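About Cilletti Surface Testing

Cilletti Surface Testing is an independent laboratory in Tellville. We measure how finished wood surfaces hold up to wear, water, heat, household chemicals and light. Our clients are furniture makers, coating suppliers, flooring distributors and a small number of architects who need a finish checked before it goes into a building.

The lab started as a single bench in the back of the Beddoe joinery works, where it tested varnish batches for the works and for two neighboring shops. It moved to its present site on Ostcombe Road when the testing outgrew the bench. The lab is now a separate company with a staff of 11. Beddoe remains a client and is invoiced at the standard rate.

What we test

Abrasion and scratch resistance are measured on flat panels cut to the size given in the sample guide. Liquid resistance is tested with cold water, coffee, cooking oil, alcohol solution and a mild alkaline cleaner, each left on the surface for a set contact time and then wiped off. Heat marking is tested dry and damp. Adhesion is tested by cross-cut on three areas of each panel, and gloss is read along and across the grain before and after each procedure.

Color change under light exposure takes longer than everything else we do. Clients who need those results for a product launch should book early – the exposure cabinet holds 50 panels and is usually full by October.

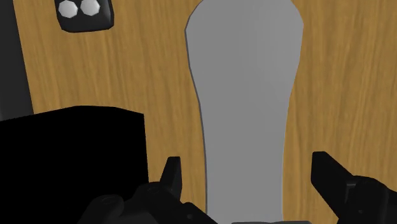 The grain readings alone were worth the fee, wrote one buyer at Ostcombe Interiors, adding that two earlier reports from another lab had given a single gloss figure per panel and left the direction out. We list both directions in the main results table, with the individual readings in the annex.

How samples are handled

Panels are logged on arrival, given a sample number and stored flat in the conditioning room until their moisture content is stable. Testing does not begin before that point, even on rush orders. One panel from every set is kept untreated as a reference. After the report is issued we hold all panels for six months, then return or discard them as instructed on the order form.

Last year the lab issued 539 reports, of which 246 were for repeat clients testing a changed formula against an earlier one. For that kind of comparison we ask for panels from the same board stock where possible. Species, cut and sanding grade should be stated on the form. If they are missing, the order is put on hold.

Reports and independence

Each report states the method, the conditions, the individual readings and the rating. We do not sell coatings, recommend brands or accept commission from suppliers. Results belong to the client who ordered them and are not shared with anyone else without written permission.

Visits

The lab can be visited by appointment. Samples may be dropped off at the side entrance during working hours – please label every panel on the back, in pencil or permanent marker, and enclose a printed copy of the order form.

Page last updated 4 February 2026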